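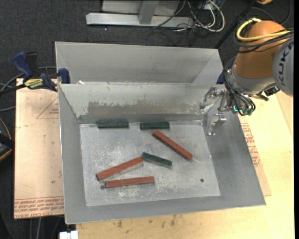
Slide 1. Bin picking cell: KUKA arm, two-finger gripper, six blocks in the bin.

Speaker notes - "What the arm quote leaves out"
Planning and budget session, Givine, 26 November 2018

Leave slide 1 up while people sit down. Start when the doors close.

Opening

Good morning. My talk is on money and planning. I run the equipment budget for the Jiniritz cell, and I want to go through how we put the budget together, where we got it wrong, and what I would put on the request form next time.

The job is simple to say. Parts lie in a metal bin in no fixed order. The arm has to pick them out one at a time. We work with plain rectangular blocks, green ones and longer reddish-brown ones. They sit at different angles, and a few of them sit tight against the back wall. Those are the ones that cost money. A block in the open can be gripped from several sides. A block against a wall leaves room on one side only, so you need thinner fingers, or a different approach angle, or a different bin.

(Point to the two green blocks along the back. Then the green one in the middle. Wait a moment.)

When you ask a vendor for a quote, send them the hard case. Our first request said "blocks in a bin" and we got prices for the easy case. We had to go back to all of them and it cost us most of June.

Slide 2. The four budget lines

I split the budget into 4 lines. Read them out slowly, the people at the back can't see this slide well.

Arm and controller.
Tooling: gripper, fingers, fittings, spare fingers.
Fixtures: bins, table, clamps, boards, anything that holds something else still.
Cabling and setup time.

The first line gets all the attention in meetings. It's also the easiest to price, because you ask for a quote and you get one. The other three came in over plan for us. Tooling was over by a little and cabling by a lot.

Slide 3. Tooling

We budgeted for one set of fingers. We're on our third. The first set was too thick for the gap at the bin wall. The second set bent when a pick went wrong. My advice is to plan for at least three sets and to order the blanks together. One order of blanks from Gritia came to 3559 dollars with shipping, and we paid the shipping charge twice more that year for small orders that could have gone in the same box.

If you have a machine shop in the building, put their hours in the budget too. Ours are charged back to the project and I had left them out.

Slide 4. Fixtures

Go back to slide 1 for this part.

Look at the bin and the clamp. The bins are plain sheet metal and they sit one behind the other on a wood tabletop. There's a bar clamp with a blue handle on the corner where they meet. The clamp is cheap. A bin that shifts between runs is expensive, and the time you lose to it doesn't show up on any invoice.

Look at the wear too. The floor of the bin is scuffed and scratched, and the back wall has a big patch where the coating looks scraped off. Bins belong in the budget as something you replace. We have them down at 397 dollars a year, which covers bins, clamps and the acrylic boards. I had them down as a one-time cost in the first plan. Finance asked me why and I didn't have a good answer.

Shiny metal is also a question for the camera people. Ask them before you buy. A matte bin may cost a bit more and save you days of tuning.

Slide 5. Cabling

(Still on slide 1 if the projector is slow to change.)

There is a thick yellow cable and a bundle of black ones on the arm, thinner ones down to the tool, and more on the floor. Price all of it. Price the lengths as well. We ordered to the straight-line distance and then had to reorder, as a cable on a moving arm needs slack. Cable ties, covers and strain relief go on this line.

Setup time goes on the same line in our sheet. I'd give it its own line now. We planned two weeks and used roughly 7.

Slide 6. Lease or buy

Keep this short, there is usually a question on it later.

We bought. The Filip project down the hall leased, and their first year was cheaper than ours. The lease did not cover tooling, so their second line looked just like ours. If you expect to change the task within a year, get a lease quote as well and compare the full four lines. The arm price alone won't tell you much.

Slide 7. What I would send in with the request

A written description of the worst pick you need.
A bin of the real type, or a drawing of it with wall angles.
A list of what you already own, with its age.
The name of the person who signs for changes after the order.

That last one held us up more than any part did.

Questions

Likely ones: why not a suction tool (we priced one, and it is in the handout, page 2), and whether the numbers include power and floor space (they don't, Givine pays those centrally).

Handouts are on the table by the door. The blank budget sheet is on the last page.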